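News > Press Room > Publishing

Kivcombe Press to release small-group study on hospitality and outreach

March
By Noreen Baloch, press office

KIVCOMBE PRESS has announced the spring release of A Chair Left Out, a 15-session study book for churches and home groups on the subject of Christian hospitality. Author is Terence Sugden, longtime pastor and trainer of lay leaders. Paperback and ebook. Leader's guide sold separately. Orders open now.

The book grew out of a sermon series Sugden preached at his home church in Gusum. It ran one winter, got passed around as photocopied notes, and then kept going. Groups in other towns asked for the notes. Then they asked for more of them. By the time Kivcombe got in touch there were nearly 3,000 copies out there in one form or another, most of them missing page 9.

"I never meant to write a book," Sugden said. "I meant to get our own people to have somebody over for supper. The notes were for that. I kept adding to them as folks wrote and told me what went wrong."

A Chair Left Out starts with Abraham at the oaks of Mamre and works forward through Ruth, Elisha and the Shunammite woman, the meals in Luke, and the house churches of Acts and Romans 16. Each session has a reading, a short chapter, discussion questions and one thing to try before the group meets again. Most of the things to try are small. Learn the name of the person behind you. Ask someone to lunch who can't ask you back. Sit with a neighbor for an hour and don't bring up the church unless they do.

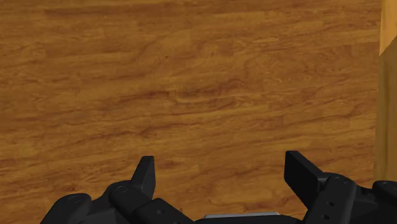 Gather round the table: a broad expanse of wood grain.

Sessions 1 through 5 cover welcome in the Old Testament. Sessions 6 through 11 are all in Luke and Acts, and that is the heart of the book. The last four deal with hard cases. Guests who won't leave. Hosts who are worn out. Families where one spouse believes and the other doesn't. What to do if you live in one rented room and have no table at all, which Sugden did for a good part of his twenties.

The chapter on worn out hosts is the one early readers wrote in about most. Sugden takes Martha's side for longer than you might expect before he gets to what Jesus said to her, and he doesn't hurry off afterwards. Group leaders are warned to allow extra time for that one. Session 12, same warning.

No special training needed to lead a group. The leader's guide gives a suggested running time for each meeting (75 minutes, can be squeezed to an hour), background notes on the passages, a prayer for opening and closing, plus a page of advice on what to do when one person does all the talking. There is a shorter track for groups that only meet for six weeks. The guide says which sessions to keep and which to drop.

The study was tried out before publication by congregations in Gusum and Rondonuwu, with 1,173 people taking part from start to finish. Kivcombe asked every group for written comments and the final text was changed quite a bit as a result. Two sessions were thrown out altogether and replaced. A set of songs went too, nobody was singing them. The Rondonuwu groups asked for more Scripture printed in full on the page, for members who don't carry a Bible or are new to finding there way around one, and that has been done all the way through.

"We had people come who had not been inside a church since they were kids," said Sugden. "They came because the person down the hall invited them and there was soup. I'd like the book to be usable by them as well as by the elders. If it is too churchy, write and tell me. I'll fix it in the next printing."

Sugden has served in pastoral ministry for most of his adult life, first as a youth worker, then as an assistant pastor, then leading the congregation in Gusum. He teaches an evening course in personal evangelism for lay people and speaks at retreats and mens breakfasts. This is his first full-length book. An earlier pamphlet on praying for neighbors by name, The Street List, is still available from Kivcombe while stocks last.

A companion audio edition is being recorded now, read by the author. Expected early summer. Large print to follow if there's demand, so please say so when ordering.

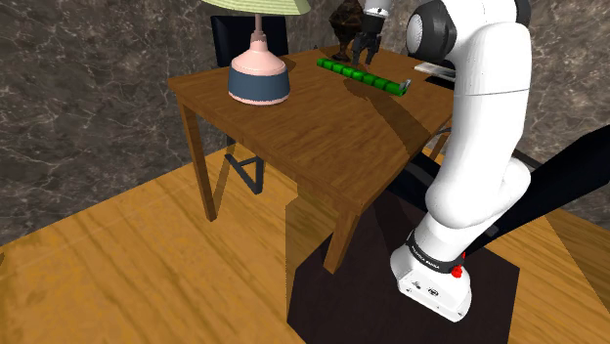
Launch events and group orders

A launch evening will be held at the Golon Fellowship Hall, doors 6:30 p.m., supper at 7. Sugden will speak briefly and take questions. There will be signed copies at the back. Supper is free but the kitchen needs numbers, so RSVP to the Kivcombe office. Children welcome, high chairs available.

A second evening is planned in Rondonuwu for the groups who took part in the trial. Invitations for that one are going out through the group leaders. If you led a group and haven't heard by the end of the month, call.

Churches ordering for a whole group get one leader's guide free with each full set of participant books. Sample session (Session 3, Ruth and Boaz) can be requested by email or picked up at the office counter. Pastors and small-group coordinators may ask for a reading copy of the complete book. One per church please.

Review copies: editors of church magazines, newsletters and radio book programs should write to Noreen Baloch at the Kivcombe press office with a postal address. Ebook review copies go out same day. Paper ones take longer. Terence Sugden is available for interviews by phone most mornings before 11, and not on the day of a funeral, obviously.

Permission is given to reprint Session 3 in full in church bulletins and newsletters, provided the title, author and publisher are named. Other extracts on request.

About Kivcombe Press

Kivcombe Press publishes study guides, devotionals and practical books on ministry for local churches. Its list includes titles on prayer, visiting the sick, teaching children and reading the Bible in groups. Catalog sent free on request to any church adress.

Press contact: Noreen Baloch, Kivcombe Press

Recent releases

The Street List: Praying for Neighbors by Name
Kivcombe adds large print to devotional line
Golon Fellowship Hall to host spring Bible reading weekend
New guide for hospital and home visitors
Call for manuscripts: Advent readings for families
Rondonuwu churches plan joint Easter breakfast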